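Ikadham Robotics Club, project notebook
Bimanual kitchen task, sim bench

8th May

Present for most of the afternoon: Wei, Howard Garside, me. Vudent server was free so we had it to ourselves.

Goal for the session was to get through the produce transfer task with both arms live and stop fiddling with the scene. The task as written on the Hemcombe challenge sheet: pick items off the plate with the right hand, put them in the bowl, left hand keeps the bowl from sliding. Time limit is 90 seconds per episode.

Started by loading the April checkpoint to make sure nothing had changed with the new simulator build. Joint limits were fine. The thumb on the left hand was reading a wrong zero offset, same fault we had before the break. Howard found it in the hand config, where the old value had been copied back in during the merge. Fixed, committed, note added to the top of the file so it doesn't get overwritten again.

Then friction. The plate and bowl were both using the default contact values and the bowl skated on the marble as soon as a finger touched it. Raised the friction on the bowl base only. Left the plate alone for now because changing both at once is how we lost a whole session last month. Bowl now stays put under a light push. A hard push still moves it, and that seems right to me.

Ran 12 teleop episodes with Wei on the gloves. Only 4 of them are clean enough to keep. Most of the bad ones went wrong in the same way: the right hand comes in too low, a fingertip touches the tomato before the hand is open, and the tomato rolls off toward the near side. The sweet potato is easier because of its shape but it tends to swing when it is picked up near one end. Wei got better at it by coming over the rim of the plate with the upper fingers first and closing the low finger last.

The left hand is doing less than we planned. Wei mostly parks it on the bowl with the fingers straight and leaves it there. It works, but the policy is going to learn a left arm that does nothing. Howard thinks we should tilt the bowl toward the plate at the start of each transfer so the arm has something to do. I would sooner leave it and see what the first training run looks like.

Saved one overhead view from the run, to go with the contact notes. 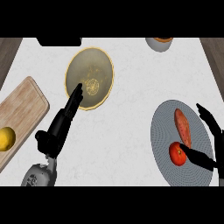

Overhead view, both arms in. Left fingers over the bowl, right finger against the side of the tomato.

Contact log for that run is in the shared folder under episode 243. Check the normal force on the low finger before changing anything on the tomato. I suspect the collision mesh is a bit bigger than the visual one, but I haven't measured it.

Other things noticed:

Cutting board and lemon are in the scene file as distractors and have no task attached. Leave them in. They should be randomized with everything else once that script works.

Overhead camera crops the near side of the plate. If an item rolls that way we lose it from view. Move the camera up or shift the plate back, and tell Wei which one so the glove calibration matches.

Glove battery dropped out twice. Bring the spare.

To do before next session:

Me: compare tomato collision mesh to the visual mesh, and rerun the kept episodes in playback with the camera moved.

Wei: write down the approach order for the right hand so the newer members can try it.

Howard: randomization script, object positions only, no lighting yet. Also email Hemcombe and ask whether the bowl is allowed to be tilted under the rules.

Server shut down and gloves on charge.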